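From: Soledad Sandoval
To: live-sound list
Subject: Re: Tlapale at the Alerlow, low end on the floor

On 2nd January Getsemaní Becerra wrote:
> The Jatari set was fine from where I stood, but once Tlapale
> came on the kick buried both guitars. Was the PA changed
> between bands? I was left of the desk, 2 or 3 rows back.

No change to the PA. Same hang, same subs, same limiter settings. Tlapale tune lower and their engineer runs the kick through the subs with no high-pass on the bass, so the two overlap below 93 Hz.

The room holds 2,000 and was about half full, which leaves the back wall bare. You were also close to a spot where the subs add up. On the right side the guitars were clear through the whole set, including the two songs from the first record.

I asked for a cut on the bass channel after the fourth song. It was made, but the level came back up for the encore.

The Tomisden date in March has the same two bands and a smaller sub array. I will post the patch list here when I have it.

Soledad 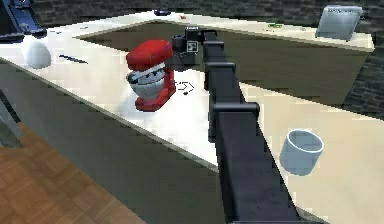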